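How Long Do People Stay? Table Habits at a Shared Student Kitchen

Project report, Fillutberg Hall
Bảo Văn and Saoirse Fahy

Why we picked this

We both moved into Fillutberg in the same week, and both of us noticed, separately and before we had ever talked about it, that the ground floor kitchen has tables people love and tables people avoid. You could walk in at six in the evening and find three people squeezed in by the window while the big table near the fridges had a coat on it and little else. When the course asked us for a small study of everyday behavior in a shared space, it took us less than one cup of tea to settle on the subject.

Our question was a plain one: what makes a person sit down and stay at a shared table, and what makes them carry their plate back upstairs? We had our own hunches, of course. Bảo was sure it was the light. Saoirse, who grew up in a house where the kitchen table was also the homework table, the sewing table and the place where the bills got sorted, thought it had more to do with what was already lying on it when you came in.

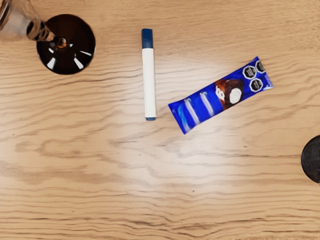 To find out, we watched the kitchen over November and kept a written log. Each time someone came in with food, we noted where they sat, whether they were alone, and when they left. We ended up with 361 entries, of which 162 were people who sat down at all. The other 199 cooked, or heated something up, and went away with it. That was a bigger share than either of us had guessed, and we spent a good while going back through the log to make sure we had not miscounted (we had, by two, and fixed it).

We also left a one-page questionnaire in the mailboxes. We printed 200 of them, which was optimistic, and the replies that came back were short but often very kind. One person filled the whole reverse side with a recipe for lentils, and we can report that it is a good recipe.

What we saw

The window tables won easily, so Bảo gets some credit, though they won after dark as well, when there is no light to speak of from that side. We think the draft from the back door matters more than we expected. Several replies mentioned cold feet.

The things on the table mattered too, in a way we found hard to pin down. A completely bare table seemed to put people off almost as much as a messy one. A few ordinary objects, such as a glass or a jar for pens, made it look as though sitting there was allowed. One reply put it nicely: "If there is something on it, somebody has been there before me and it was fine."

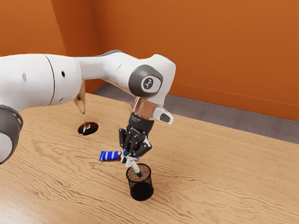
Figure 2. Light wooden tabletop with a small black mesh cup near the center.

The people who stayed longest were nearly always in pairs or in bigger groups, which will surprise no one who has ever tried to leave a kitchen while a friend is telling a story. People on their own tended to eat quickly and look at their phones. There were 6 regulars who came alone and stayed anyway, and we would have liked to talk with them more, but it felt rude to interrupt somebody's soup.

What we would change

Our log only covers evenings, because we both had morning classes, and breakfast may be a different world altogether. We also knew many of the people we were watching, and they knew us, and more than once someone sat with us just to ask what we were writing. Those visits are in the log with a small star next to them – we left them out of the seating comparison.

If another pair takes this up next year, we would suggest moving the big table away from the fridges for a couple of weeks and seeing who follows it. The hall office has told us they don't mind, as long as it goes back before the holidays.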